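Pressure canner or stockpot for beans in tomato sauce? And what about the thickening step
Home Kitchen Help > Preserving and Batch Cooking

Posted by grustden_cook

I make a large batch of white beans in tomato sauce every November and freeze it in portions. The texture of the beans is fine going in. After thawing and reheating, two things go wrong. The sauce separates into a watery layer and a grainy layer, and a good share of the beans split.

Current method:
Soak 3 lb dried navy beans overnight in plain water. Drain. Simmer in fresh water until fully tender. Add crushed tomatoes, onion, oil, salt and a cornstarch slurry. Simmer 8 minutes. Cool in the pot, portion, freeze.

Equipment is a Brudmont stockpot on a gas range. I reheat over medium heat straight from frozen. I don't want to can the beans unless there is no other way, as I have never used a pressure canner. Is the starch the problem, or the freezing, or the tomatoes going in late?

Posted by Skustness

Both problems have separate causes.

Sauce separation: cornstarch gels do not hold up to freezing. When the gel freezes, the starch chains draw together and push water out. On thawing you get free liquid and a spongy or grainy solid. Stirring hard brings some of it back, and that is also splitting your beans. Options are to leave the starch out and thicken after reheating, to use a waxy starch (glutinous rice flour works and is sold in most large supermarkets), or to thicken with the beans themselves. I use the last one. Take out 300 g of cooked beans per batch, blend with a ladle of cooking liquid until smooth, and return it to the pot. It freezes well and needs no adjusting afterward.

Split beans: you are cooking them fully tender, then simmering again, then leaving them in a hot pot, where they keep cooking. Then they are frozen and boiled a fourth time in effect. Stop the first simmer while there is still slight resistance in the center. Acid slows further softening, so once the tomatoes are in, the beans will hold their shape, but don't add the tomatoes while they are hard or they may stay that way.

Salt the soaking water. One tablespoon per 2 quarts is enough. The skins come out more flexible.

Do not cool the whole batch in the stockpot. Divide it into shallow containers no more than 2 inches deep and refrigerate, uncovered or loosely covered, then seal and freeze once cold. A deep pot stays warm in the middle for hours, and that is a safety matter as well as a texture one. 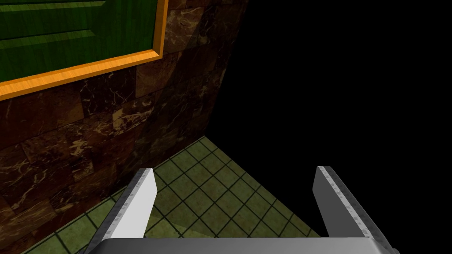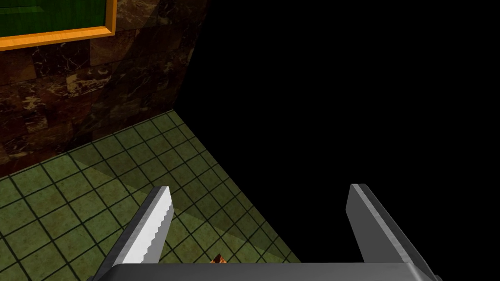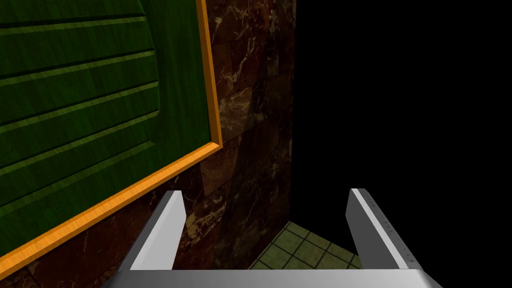

Rendered views, one location. Posted by Skustness.

For reheating, thaw overnight in the refrigerator and warm over low heat with the lid on. Move the pot by the handles to shift the contents and keep the spoon out of it until the sauce is loose. If it looks thin at first, give it 3 minutes at a low simmer before you add anything.

Posted by Sales

just use canned beans, i do and it freezes ok. also i never thicken mine

Posted by grustden_cook

Thank you. I ran a half batch on Tuesday with the blended beans and no cornstarch, and took the first simmer off early. One container has been frozen and thawed so far. No separate water layer. Some beans still split, mostly at the bottom, where they were packed tight. I filled the container to the top, so that may be part of it.

Posted by Skustness

Likely. Leave half an inch of headspace, and make sure the liquid covers the beans before it goes in the freezer. Exposed beans dry out and the skins crack. If you are short on liquid, add 100 ml of the cooking water per container and stir it in while the beans are still warm.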